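Print this page
E-mail this page

Breakfast, and Who Has It: A Study of Morning Eating in Shared Student Houses

Ferhat Değirmenci and Rizal Purba
Second-year project report, Food and Society module
Submitted October 14, 2025

1. Why we did this

Every textbook on our reading list says that breakfast is a meal. After two years in shared houses we had our doubts. The plan was to find out what students who live together eat in the morning, where they eat it, and whether they would call the result breakfast if a stranger with a clipboard asked them to. We were the strangers. Rizal bought the clipboard.

The subject is less trivial than our housemates have suggested. A good deal of advice given to students assumes a table, a chair and a spare quarter of an hour. It also assumes a person who owns a bowl and knows where it is. If none of that holds, the advice is being sent to an address where no one lives.

We chose four houses, all within walking distance of the Bilgin bakery, which turned out to matter more than anything in our original proposal. Two of the houses have a proper kitchen with a table. The other two have what the letting agent, Kasteck, describes in its particulars as a "breakfast counter".

2. What we mean by breakfast

This section took longer to write than the rest of the report. Our first definition was "the first food eaten after waking". It had to go when one resident woke at three in the afternoon and ate a lasagne. Our second was "food eaten before ten o'clock", which let in the same resident's dinner. We settled on letting people decide for themselves and writing down what they said, a method our supervisor called "participant-led" and we had been calling giving up. 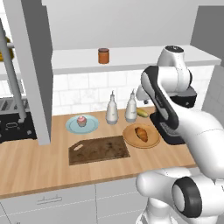 Self-definition did bring its own trouble. Several residents would not count anything eaten standing up. Toast eaten at a counter was "just toast". The same toast carried to a chair became breakfast somewhere along the way, and we have not been able to establish the exact point. One person told us that a croissant was never breakfast because it was "a treat", then admitted to having one most mornings. We recorded her as skipping breakfast, as she asked, and felt bad about it.

3. How we collected the material

Each resident kept a food diary for two weeks in July. We had hoped for term time, but ethics approval arrived when it arrived. Diaries were kept on paper. We had tried a phone app called Umo during the pilot, and it sent so many cheerful reminders that one house stopped speaking to us.

We also held a group interview in each house. These were meant to last half an hour. The longest ran well past that, owing to a disagreement about butter (section 5), and we have kept only the parts that bear on the question.

The diaries came to some 3,000 words in all, once we had typed them up. Of these, a single diary supplied 1,501. Its author is a keen cook and a keener writer, and we have tried not to let him run away with the findings. The shortest diary reads, in full, "no".
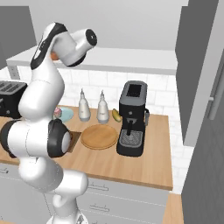
4. What people ate

Toast won. It won in every house, among people who liked it and people who plainly did not. When asked why, residents talked about speed, price and the fact that bread was already there. Only one mentioned taste, and she was talking about the jam.

Cereal came second, although it was mostly eaten at night. Porridge appears in the diaries on the first morning of the study and is never seen again. We take this to be the effect of being watched.

Pastries were the surprise. We had put them down as a weekend matter, but in the houses nearest to Bilgin they turned up all week. The bakery sells off the previous day's croissants cheaply until nine, and we heard of people getting up for this who had not got up for a lecture since spring. A day-old croissant has to be warmed or it eats like a scarf. Opinion was split on how, with one party for the oven and the other for the toaster, sliced flat, which sheds flakes into the works and makes the kitchen smell of bonfires.

Coffee was mentioned in nearly every diary, often with nothing beside it. We asked whether coffee alone was breakfast. The answers grew heated and we moved on.

5. Sharing, and the butter question

Residents said that they shared food. The diaries said that they shared other people's food. Salt, oil and tea bags moved freely round all four houses. Bread was held in common until the last two slices, at which point it became private property again.
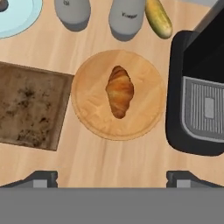 Butter had rules of its own. In one house each resident had a labelled tub of the same brand, Zollia, and all of them suspected the rest. In another there was a common tub paid for out of a jar, and the argument was over crumbs. The interview there was the one that overran. We came away with a great deal of feeling and one usable sentence: "I don't mind sharing it, I mind seeing where he's been."

What struck us was that hardly anyone ate together in the morning, even when they were in the kitchen at the same time. People worked round each other in silence and left by different doors. Evening meals were sociable. Mornings were closer to a bus queue.

6. Weak points

The sample is small and all of it likes bread. The study was done in summer, when some rooms were empty and those who stayed may be odd in ways we cannot test for. Rizal lives in one of the houses and is the "he" in the sentence quoted above. He would like it noted that the knife was clean.

Print this page
E-mail this page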